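Candier Trurden Table Review: 22 Months in a Kitchen That Doubles as a Workroom

Price paid: $1,029, delivery included
Finish: pale wood, unstained
Used for: meals, sewing, paperwork, repairs

I bought the Trurden to replace a glass table that I disliked from the week I got it. Glass shows every crumb, it is loud, and you can't put a sewing machine on it without feeling nervous. I wanted wood, light in color, big enough to leave a project at one end and still eat at the other.

Candier sells the Trurden as a dining table. The product page shows it with candles and a linen runner. My house isn't like that. The table stands in the kitchen, under the window, and it gets used from breakfast until someone turns the lights off. It has been here 22 months now, long enough to say something useful about how it holds up.

What I looked at first

My short list had two tables on it. The other one was from Ishida, a nicer piece of furniture in almost every way, at $2,662. I went to see it twice. The joints were cleaner, the underside was finished as well as the top, and the drawer closed with no play at all. I still think about it. But it was more than twice the money, and I knew I would be the person putting a placemat under everything and telling guests to use a coaster. The Trurden was cheap enough that I could use it without worrying, and that decided it.

If you want a formal table for a dining room that gets used on holidays, I would look harder at the Ishida. For a kitchen I think the Trurden is the better buy, and I'd say the same if the prices were closer.

Delivery and assembly

The table came on a Sunday, which surprised me, in two boxes. The top was in one and the legs and rails were in the other. The top is heavy. The delivery crew left it inside the front door, as the order said they would, and it took two of us to walk it down the hall. Measure your turns before you order. Ours has one tight corner next to the coat closet, and we had to stand the top on its long edge to get around it.

Packing was good. There was thick foam on the corners and a sheet of cardboard over the face. One leg had a small dent near the foot. I sent Candier a picture, they offered a new leg, and it arrived in 9 days. I had already put the table together by then, so I swapped the leg afterward. That was easy: two bolts, no need to turn the table over, just somebody to hold up the corner.

Assembly took most of an evening. The instructions are drawings only, and the one for the rails is hard to read. The long rails have a slot on one face, and the slot has to face in. The drawing doesn't make that clear, and we had one rail bolted on backward before we noticed. Leave all of the bolts loose until the whole frame is together, then tighten them. The wrench in the box is short and hurts your palm after a while. Use your own if you have one.

Check the bolts again after a month. Ours had eased off enough for a slight wobble when someone leaned on the end. I tightened everything and it has been fine apart from one more round last winter.

Sturdiness

Very good. A table that moves is no use for sewing, and this one stays where you put it, even with the machine running at full speed close to the edge. I've cut fabric on it, kneaded bread on it, and held down a chair seat on it with clamps to glue it. The clamps need a piece of scrap wood between the jaw and the table. More on that below.

The legs are set in at the corners, so nobody ends up with a knee against one. The feet have adjusters that screw in and out by hand. Our floor slopes toward the back door and I had enough adjustment to get the top level, with a little left over. The adjusters are bare plastic on the bottom and will scrape if you drag the table. I stuck felt on them. The felt wears through and has to be replaced every few months.

The height is right for eating. For standing work it is low, as any dining table is. If you mostly want to roll dough or cut patterns standing up, get a counter-height table. I feel it in my back after an hour.

The wood

The wood is soft enough to mark. I'd like to be clear about that, as the product page says "hard-wearing" in two places. Press a fingernail in firmly and you can see where it was. A dropped fork leaves a small nick. A clamp without a pad leaves a square, and I have one of those near the window end, from the first time I used one.

After the first few marks I stopped minding. They don't stand out from across the room, partly due to the pale color. On my parents' dark table every scratch showed as a light line. On this one the scratches are close to the color of the rest.

Water is the thing to watch. The table comes with a thin factory oil and it isn't much protection. A wet glass left overnight gave me a ring in the first week. It faded with a rub of fine sandpaper and fresh oil, but you can find the spot if you know where to look. Tea is worse than water. Red wine I wiped up at once and had no trouble with.

Candier recommends its own oil. I used up the sample bottle and then changed to Plilolent, which I had in the garage from another job. It goes on thin, you wipe off the extra after a quarter of an hour, and the table can be used the next day. The smell is gone by then too. I do this twice a year, once in spring and once before the holidays. The color has warmed slightly since the table was new, more on the window side. If you keep a bowl or a cloth in one place for months you will get a lighter patch under it, so move things now and then.

For everyday cleaning I use a damp cloth, wrung out well, and dry it after. Spray cleaners leave the surface dull and a little rough. One Saturday's worth of kids' glue came off with warm water and a plastic scraper. 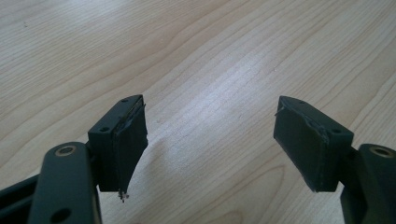 The Trurden's pale wood top, with no cloth or runner over it.

Working on it

The color helps with small jobs. Dark screws, pins, and thread show up well against pale wood, which matters when you are looking for the one that rolled away. I used to spread a white towel on the glass table for this. I don't bother now. The exception is anything light in color. White thread disappears, and so do the little nylon washers from the blind repair kit.

The surface has enough grip that paper doesn't slide when you write on it. A laptop stays put. Fabric drags slightly when I'm cutting a long piece, more so right before the table is due for oil. A cutting mat solves it.

I wish the edge were a bit rounder. It is eased just enough to take off the sharpness, and after a long stretch of typing you can feel it on your forearms. I thought about sanding it down and haven't done it yet. It would void the warranty, though with the marks mine has I doubt I'd be making a claim on the top anyway.

There is no drawer. Candier sells one as an add-on that hangs from the rails. I didn't buy it, since it takes up the space where your legs go if you sit at that side. Scissors and chargers live in a basket on the windowsill.

Noise is low. Plates go down with a soft knock. After years of glass I noticed this before anything else.

Heat

I don't put hot pans straight on it and I wouldn't suggest anyone try. Mugs are fine. A warm baking dish on a folded towel left a cloudy area once, even through the towel, and it took two rounds of oil to clear. A cork trivet has done the job ever since. Keep the trivet on the table and people will use it; keep it in a drawer and they won't.

Things I'd change

A clearer drawing for the rails. A better wrench. Adjusters that come with felt already on them. A line on the product page saying the wood dents, so that people who can't stand that will buy something else.

I'd also like the underside to be finished. It's raw, and in the first dry winter I could feel a slight cup across the width with a straightedge. It settled down by April and hasn't caused a problem. When I put the new oil on I now do the bottom as well, lying on the floor with a rag, and there has been less movement since. The instructions say nothing about this.

Who should buy it

Households that use one table for everything and can live with marks. People who like pale wood and don't mind oiling it twice a year. It is also a good choice if you expect to move, as it comes apart with one wrench and the legs travel flat.

I wouldn't buy it if I wanted a surface that stays perfect, or if I had nobody to help carry it. With very young children I'd put a washable cloth over the end where they eat.

Rating: four out of five. One point off for the instructions and the soft surface. I would pay $1,029 for it again, and I've stopped going to look at the Ishida.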